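Flornside Fan Boards > College Football > General

Thread: Best single game by a Flornside back, bracket or just argue?

ridgeroadrick
ok so it's the dead part of the year and I'm bored. Everybody always does best season or best career. I want best single GAME by a Flornside running back. One game. Playoffs count. Bowl games count. Spring game does not count, don't be that guy.

My pick is the Prurnine game, the overtime one. 304 yards on the ground in the rain and we still needed a field goal to win it. Go ahead and top that.

tunnelscreen
Can't top it. Lock the thread

oldsection12
304 is a great number but go back and watch that tape. Prurnine lost both starting tackles on the D line before halftime and their safeties were freshmen. Half those yards were just him running straight up the middle untouched. I'd take the Drulotside game where he only had like 140 but every carry in the fourth quarter was third and short and everybody in the building knew it was coming.

ridgeroadrick
"only had like 140" – you are arguing for less yards. In a thread about best game

oldsection12
I am arguing for harder yards yes

puntgod
Neither. Its the Lytvynenko Bowl and it isn't close. Ran for two, caught one, threw one on the halfback pass. Four touchdowns three different ways. Who else has done that in this uniform

tunnelscreen
The halfback pass was underthrown by ten yards and the corner fell down

puntgod
scoreboard

mesh_and_go
Does total yards count or rushing only? Because if you do all purpose with returns the answer changes a lot. There was a game in the old conference with a kick return TD and a punt return TD and I think he only got nine carries.

ridgeroadrick
Rushing and receiving. No returns. Returns is its own thread

mesh_and_go
That's a dumb rule. He was a running back. He ran back the kick.

ridgeroadrick
start your own thread then

oldsection12
Actual question, does anyone have the full Drulotside broadcast saved? The one floating around cuts off with like six minutes left which is the whole point of the game.

hashmark_ed
I had it. It's on the old tower with the rest of my game files, that's open on the bench right now. 600 gigs of games on there, most of it recorded off the air. If it spins up I'll put the fourth quarter somewhere.

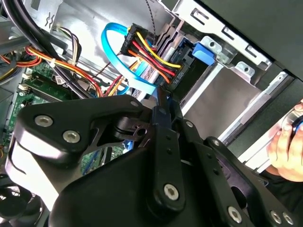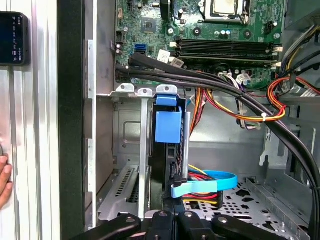

the game PC, side off

oldsection12
You are doing the lord's work. No rush. (some rush)

tunnelscreen
600 gigs of Flornside football is a cry for help

hashmark_ed
Most of it is losses too

puntgod
does it have the Lytvynenko Bowl, asking for me

hashmark_ed
Should. Might be first half only, I remember the recorder filling up on one of the bowl games.

puntgod
if it's missing the halfback pass I'm going to lay down in the road

lefthashlou
Coming in to say you're all sleeping on the fullback. I know the title says back, fullback is a back. Home opener, 2 carries, 2 touchdowns, and he pancaked the same linebacker the entire night. Guy asked out of the game. Best game by a back period.

ridgeroadrick
2 carries

lefthashlou
2 touchdowns

ridgeroadrick
I'm not putting a 2 carry game in the bracket Lou

mesh_and_go
But you'd put in a guy who ran for 304 against a JV line. ok

ridgeroadrick
It was NOT a jv line. They were top ten in run defense going in. The backups had played all season in the rotation, one of them started the next year. People repeat this injury thing every time and it gets bigger every time. By next year it'll be that they played with nine guys

oldsection12
I said both tackles. Both tackles were out. That's in the recap.

ridgeroadrick
One went out in the second quarter. The other one came back in after the half. I was there

oldsection12
I was there too, section 12, hence the name. He came back for one series and left again.

tunnelscreen
somebody get Ed's hard drive going so these two can stop

mesh_and_go
For what it's worth the team had 529 total that day so 304 is more than half. Thats a back carrying an offense, I'll give rick that one. QB couldnt grip the ball, had a bunch of screens that were basically handoffs.

ridgeroadrick
THANK you

mesh_and_go
Still think returns should count

puntgod
529 and they needed overtime?? what was the defense doing

tunnelscreen
You must be new

lefthashlou
four turnovers if I remember. Two inside the ten. Coach punted from their 38 in the third quarter and my dad threw his hat on the field

oldsection12
The punt from the 38. I had blocked that out.

ridgeroadrick
ok doing the bracket. Eight games. So far:

Prurnine overtime (1 seed, my thread my rules)
Drulotside
Lytvynenko Bowl
the goal line game in November
the one against the service academy, freshman year
need three more

lefthashlou
Fullback home opener

ridgeroadrick
need three more

mesh_and_go
Put the fullback in as an 8 seed and let him lose to Prurnine, what's it hurt

lefthashlou
he's not losing to Prurnine

puntgod
I would vote for the fullback out of spite and I bet I'm not alone

ridgeroadrick
Fine. FINE. Fullback is the 8. Two more. Voting goes up tonight after 9, one vote each, no making new accounts like last time

tunnelscreen
why is everyone looking at me

hashmark_ed
Put the snow game in, the 31 carry one. And Rick leave Drulotside vs whoever for the last matchup of the round so I've got time to get the fourth quarter posted.

oldsection12
Seconding both of those

ridgeroadrick
Snow game is in. One spot left, no returns

mesh_and_go
kick return game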